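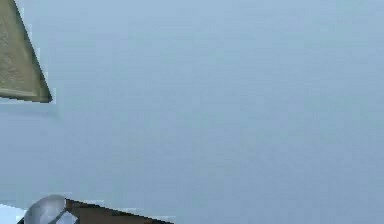
**perrine_g** – Swap the 188 ohm resistor before you blame the transistor. I built the same light-dark relay circuit in December, and mine chattered at dusk until I put in a larger base resistor.

**Ulent**
I already tried a larger one. The relay still clicks on and off for 4 or 5 seconds when the light gets low. Supply is a 9 V adapter, the relay is a 12 V type from the junk drawer.

**kelov2**
Well, there's your problem. A 12 V relay on 9 V pulls in weakly and will buzz. Get a 9 V relay or change the adapter.

**perrine_g**
I don't agree. Plenty of 12 V relays pull in at 9 V. What he needs is hysteresis. Run a high-value resistor from the output back to the base of the first transistor, assuming there are two stages.

**Ulent**
There are two, both NPN. The LDR goes to ground and the pot goes to plus.

**Hervieu**
Feedback works with two stages, but check that the lamp isn't shining on the LDR first. The lamp comes on, the LDR sees daylight, the lamp goes off. I lost a weekend to that.

**kelov2**
Fair point about the lamp. I'd still change the relay – running one below its rating is asking for trouble.

**Ulent**
The LDR is on the same board as the lamp holder. I'll move it out on two wires tonight and try the feedback resistor after that.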